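Bastell Divided Carton for Wire Harnesses

Brown cardboard box with cardboard partitions, sold flat in packs of 47. It keeps coiled harnesses apart on the bench — one coil to a compartment, no lids or inserts. Used cartons fray along the divider tops and can stay in service until a wall tears through.

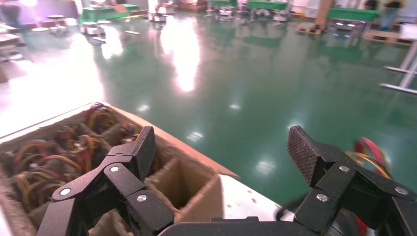
Melahat Baysal: We run orange and yellow leads in ours and the connectors still catch if you drop two coils in one slot. Tie them first.

Zip ties are sold separately in bags of 256. Small white ties are enough for a short harness. Leave spare compartments at one side for late additions.
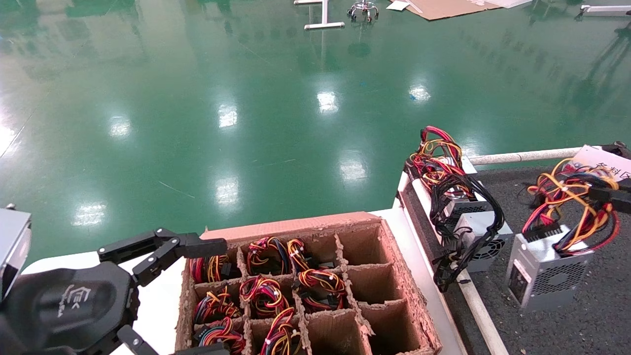

One buyer asked whether the dividers lift out for longer cables, and they do, 2 at a time.

Order code: Shezi 110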